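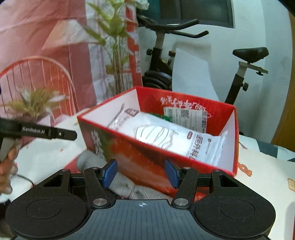 Fig. 1. Pinza manual frente a una caja roja abierta, con las almohadillas azules vacías.

Comprobación previa al registro con pinza manual

Procedimiento de Stuvari para tareas de extracción de envases flexibles. Se aplica antes de cada serie y tras cualquier cambio de almohadillas.

1. Posición de partida
Coloque la pinza orientada hacia la caja, sin objeto entre las almohadillas. La toma no se da por iniciada si hay contacto con el borde del cartón.

2. Referencia óptica
La marca circular de la placa central debe verse completa. Limpie la placa con paño seco. No use disolvente sobre las ranuras.

3. Cable
Deje holgura suficiente para recorrer todo el volumen de la caja. Si el cable se tensa antes de llegar al fondo, reubique la caja, no el operador.

4. Apertura y cierre
Realice 7 ciclos completos en vacío. Anote el código 3178 en la hoja si algún ciclo presenta juego en los pasadores. Con 2 anotaciones, la pinza se retira y pasa a Erlinda Rivera.

5. Etiquetas de envío
Tape nombres, direcciones y códigos legibles antes de grabar. Las tomas con datos personales se eliminan enteras; no se admite el recorte posterior.

6. Límite de uso
Sustituya las almohadillas cada 400 tomas, aunque no muestren desgaste.

Revisión de abril: Jarmo Rissanen. El punto 4 sustituye a la antigua ficha Besa.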